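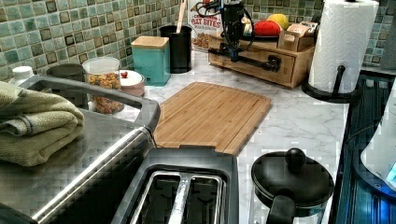
Plitden council has published its draft heat network plan. I've read all 115 pages so here is a thread on what it says, mainly for people on the Findon estate who will be asked to respond to it.

The short version: the council wants to take 450 homes in Findon off individual gas boilers and connect them to a shared system of hot water pipes. The heat would come from large heat pumps next to the sewage works.

It is a draft. Councillors have not voted on it. The comment period opened on 4 May 2026 and the vote is planned for December.

The work was done for the council by Waweru, the consultants who also wrote the bus depot study. A second firm, Favus, is named as the preferred operator for the first phase. I couldn't find a published tender for that part. I've emailed to ask.

Where the pipes go: the main run is 400 metres, from the works along the old railway path to the shops. From there it branches into the side streets. The map is on page 38 and is quite hard to read on a phone. The library has a paper copy.

Who is in the first phase: all the council flats, the two sheltered housing blocks and the terraces north of the path. The terraces south of the path are listed as "possible later connection", with no date.

If you own your home, connecting is optional under this draft. If you are a council tenant, the council decides for the whole block. That is in section 4 and I think a lot of people will miss it.
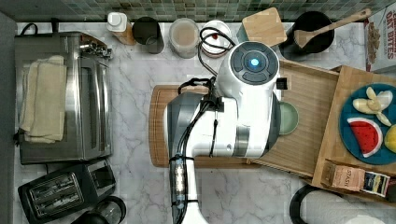 Robot arm above a marble kitchen counter

What changes indoors: the boiler comes out and a heat exchange unit goes in. The plan says this usually fits in the same cupboard. Radiators stay unless they are too small, in which case they are replaced at no cost to the resident.

Gas hobs. The network only supplies heating and hot water, so a gas hob could in theory stay. But the council wants to cap off the gas supply to its own blocks once the boilers are gone, so tenants there would need electric cooking. Page 61 says a basic electric cooker will be supplied. It doesn't say whether you can put the money towards one you choose yourself.

Now cost. The draft says bills will be "comparable with" gas for a typical flat. The working for that is in appendix C. It assumes gas prices stay flat in real terms, and it assumes the electricity for the heat pumps is bought on a long contract that hasn't been signed yet.

I'm not saying the numbers are wrong. I'm saying they rest on a contract nobody has, and the main text doesn't mention this.

There is also a standing charge. It is paid whether you use any heat or not. The draft gives no figure for it, only that it will be "set at a fair level following operator appointment". Worth asking about in your response.

Carbon: the plan expects emissions from heating in the first phase to fall by more than half in the first full year. Most of that comes from not burning gas. The rest depends on the national grid getting cleaner, and the authors do say so clearly.

Insulation gets one paragraph. The sheltered blocks had theirs done already. The older flats on the east side haven't, and the draft leaves that to "a separate programme". I'd like to see it done first, or at least at the same time. Heat pumps run better at lower water temperatures and leaky flats need hotter water.
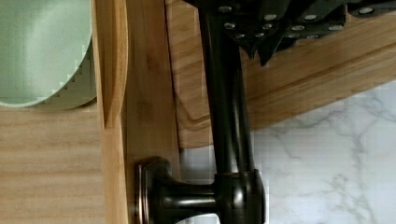 Someone asked me this by message: what happens if the heat network breaks down in winter?

The draft says there will be backup gas boilers at the energy centre, big enough to cover all the first phase homes. Repairs are meant to start within seven hours of a reported loss of heat. It doesn't set out compensation if that is missed.

Back to the roads. Digging would be done in stages, one street at a time. The railway path would be shut for the whole of the first stage, with the cycle route sent along the main road. No crossing is proposed where it rejoins, by the garage.

How to respond: there's a form on the council website, or you can write in. The form has a box for each section, and you can leave most of them blank. If you only have time for two, I'd do section 4 (who gets a choice) and section 6 (charges).

My own view is that I support the scheme and would connect. I'll be asking for the standing charge and the compensation terms to be published before the vote.

I'll add to this thread when I hear back about the tender.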